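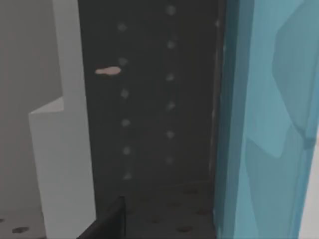
Two columns of faint round holes, six in each, on a dark gray panel.

Which Shapes Can Cover a Floor?

July 29, 2024

I look at floors a lot. When I was little my favorite one was in the swimming pool at Gerutard, where all the tiles had six sides like a honeycomb, and I used to hop from one to the next until I got told to walk. I counted 47 hops from the door to the showers (big hops!).

So why six sides? Why didn't they use five?

Let's play with that. Say you have a huge pile of tiles, all the same shape and the same size, and every tile has equal sides and equal corners. Math people call a shape like that a regular polygon. You want to cover the floor with no gaps and no overlaps, and the tiles have to meet corner to corner.

The trick is to look at one tiny spot on the floor where the corners meet. If you stand on that spot and spin all the way around, you turn 360 degrees. The corners of the tiles have to fill up that whole turn.

Try squares. Each corner of a square is 90 degrees, and four of them make 360. Perfect! That's most kitchen floors.

Triangles with three equal sides have corners of 60 degrees. Six of those make 360, so triangles work too.

Now the five-sided one, the pentagon. Its corners are 108 degrees. Three of them make 324, and you're left with a skinny gap of 36 degrees. Squeeze in a fourth and you've got 432, too much, so they bump into each other. Pentagons are out, sorry.

Hexagons, my swimming pool tiles, have corners of 120 degrees, and three of those make 360. Hooray for the pool!

What about seven sides, or eight, or 900? The more sides you have, the fatter the corners get. Past six sides every corner is bigger than 120, so three won't fit around the spot, and two leave a gap. That means triangles, squares and hexagons are the only ones that do it alone.

But what if you mix shapes? Two octagons and a square fit around a spot, because 135 and 135 and 90 make 360. (The bakery floor in Onsri is like this and I always forget what I came in for.) If every meeting spot has to have the same shapes in the same order, there are 11 patterns altogether, counting our first three.

Want to try? Cut some triangles and squares out of cardboard, with all the sides the same length. See if you can fit three triangles and two squares around one dot. Then try putting them in a different order. There are two ways to do it, and I like the twisty one best.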